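Wuko two-finger gripper kit from Cloltell: review after a season of use

I bought the Wuko kit in September to replace a home-made gripper that had never closed straight.

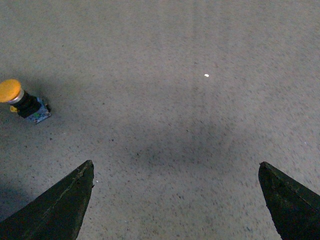
The kit costs £807 from Cloltell, who are the only UK seller I could find. For that you get the gripper body, one pair of dark fingers, a wrist camera on a short bracket, a control board, two cables and a bag of screws. You don't get a power supply, and you don't get an arm. Mine is bolted to a second-hand Leinonen arm, and the adaptor plate for that was extra. The next step up from the same seller is the Zokorbridge, at £2498, and I'll come back to that.

Fitting it

Fitting took an evening. The printed guide covers the mechanical side well enough, but the wiring page is for an older board and two of the connectors have moved. The download on the Cloltell site is correct, so use that and put the paper one away. The adaptor plate holes lined up without any filing. One screw in my bag had a damaged head and I used one of my own.

Setting up the camera was the slow part. The bracket has a single bolt and it can slip if you knock it, and then all your positions are out. I put a toothed washer under mine and it has stayed put.

In use

My job for it is clearing and sorting small parts from a workshop floor: push buttons, connectors, little circuit boards, offcuts of trunking. The floor is bare concrete with a lot of speckle in it, and that is a hard surface for a cheap camera. The supplied software finds anything with a strong colour quickly. A yellow button cap is no trouble at all. Black parts are slower, and it will sometimes go after a dark patch of floor that has nothing on it. The arm throws its own shadow right where the fingers are about to go, so if your lights are directly overhead, add one at the side. A cheap clamp lamp made more difference for me than any of the settings.

The fingers open wide, wider than I expected for the size of the body. From fully open to closed takes 2 seconds at the default speed. You can make it faster, but I found it then nudged light parts away before it had hold of them. Grip force can be set in steps and the lowest is gentle enough for a bare board held by its edges.

Awkward shapes are where it struggles. An emergency-stop button lying on its side has a big round cap at one end and a square base at the other, and the software tends to pick the cap, as it's the easiest bit to see. The fingers then slide off the curve. I've had better results telling it to aim for the body behind the cap, but you have to set that up for each kind of part, and it's a fiddly menu.

Wear

The fingers mark easily. They get scratched on top and nicked along the inside edges if you work close to concrete, as I do. It hasn't affected how they hold things so far. Cloltell say to check the fingers every 300 hours and sell replacements in pairs only, which is annoying if you've damaged one. Dust is the other thing. The slides are open at the back and I brush them out when I remember.

Compared with the Zokorbridge

I had the use of a Zokorbridge for a fortnight before buying this. It is quieter, the slides are sealed, and its camera copes much better with dark objects. The software is also a good deal less clumsy. If I were running something all day I would pay for it. For a few hours at a time, in a workshop where somebody is usually about to sort out a missed pick, I couldn't justify the difference.

Support

I emailed twice. The wiring question was answered the same afternoon. The one about the camera bracket took over a week, and the reply was to tighten the bolt.

Good points: wide opening, gentle low setting, easy to fit, fair price.
Bad points: camera bracket slips, weak on dark parts, out-of-date printed guide, fingers only sold in pairs.

Four out of five for the gripper itself, three for the camera and software. I'd buy it again at this price, and I'd order the spare fingers at the same time to save on postage.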